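Who Parks Where: Curb Space and the Ratia Street Plan
Student project report, Local Government Workshop — Yanling Cui and Þórey Bundgaard 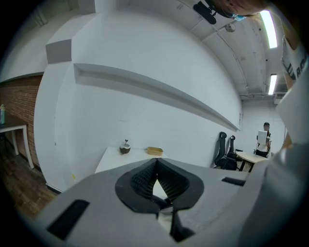

Vol. 7, No. 2 | page 20

Dec 2, 2021

Print this page | E-mail this report

What we set out to do. The city wants to take the parking off the north side of Ratia Street and put in a bus lane and a wider sidewalk. Council votes in January. We wanted to know who got told, when, and whether anything people said at the hearings ended up in the plan. Started with a much bigger topic (all of downtown), cut it down after week one. Should have cut it sooner.

Background. Ratia Street runs from the river bridge up to the old Stikov mill. Shops on the lower blocks, houses on the upper ones. Parking is free on both sides now, with a two hour limit that gets enforced on the lower blocks and hardly at all past the library. The bus gets stuck behind delivery trucks every morning. Everyone we talked to agreed on that part, even the people who hate the plan.

The city put out a first draft in the spring. Second draft came after the hearings. Both are on the city website but under different menus, and the second one has no page numbers, so our citations to it go by section heading.

What we did. Read both drafts side by side. Listened to the recordings of both public hearings. Went up and down the street with a short list of questions for shop owners and anyone who would stop. Þórey did most of the upper blocks, Yanling the lower ones and the hearing notes. We also asked the planning office for the mailing list used for the notices. They gave us a summary, not the list.

Findings — notice. The city mailed 1000 postcards before the first hearing. They went to property owners. Most of the shops on the lower blocks rent, and so do a lot of the people upstairs, so the card went to a landlord who may live in another town. The owner of Han Shoe Repair first heard about it from a customer. The manager at Jurura, the bakery on the corner by the bridge, saw a sign taped to a light pole and thought it was for street sweeping.

Before the second hearing the city also left flyers in doorways. Turnout was a lot better. Could be the flyers, could be that word had gotten around by then. We can't separate the two.

Findings — what people said. At the first hearing 7 people spoke, nearly all from the upper blocks. Main worry there was drivers circling the side streets. At the second hearing it was mostly shop people and it was mostly about deliveries. Where does the truck go if the curb is gone. Several speakers asked for loading hours early in the morning. One man wanted to talk about the bridge lights and was asked to hold it for another meeting. A bus driver spoke for the plan and got some applause.

Findings — what changed. Two things we could trace. The second draft adds loading zones on two side streets, and it moves the bus stop down from the church to the pharmacy. The loading hours idea is not in there. The residents' permit idea is mentioned in one sentence as "for future study" with no date. The sidewalk width did not change at all between drafts.

The planning office told us by e-mail that loading hours were looked at and dropped because the bus lane is busiest at the same time. Fair enough, but that explanation isn't in the draft, so anybody who asked for it at the hearing would have no way of knowing.

Problems with our work. Small number of interviews, and we only went on weekday afternoons, so we missed the people who leave early and come home late. The recording of the first hearing has bad sound in the middle and we may of missed a speaker's point there. We also did not get a council member on the record. Two never answered and one said to come back after the vote.

What we would recommend. Mail notices to addresses as well as owners. Put a short table in the next draft, each request from the hearings and what was done with it. Keep both drafts on the same web page. None of this costs much and the first one could be done before the January vote if somebody started now.

Appendix A (questions) and Appendix B (hearing notes) are in the binder in the department office. Apendix C was dropped.

Shares: 20 | Comments: 3

Comments

bridgewalker
I rent on the upper end and never got a card either. Found out from my sister.

Mill Street Dave
Good work but you should have asked about snow. Where does the plow put it with no parking lane? Same question I asked at the second hearing.

T. in apt 2
Which side street is getting the loading zone by the library? The map on the city site won't open on my phone.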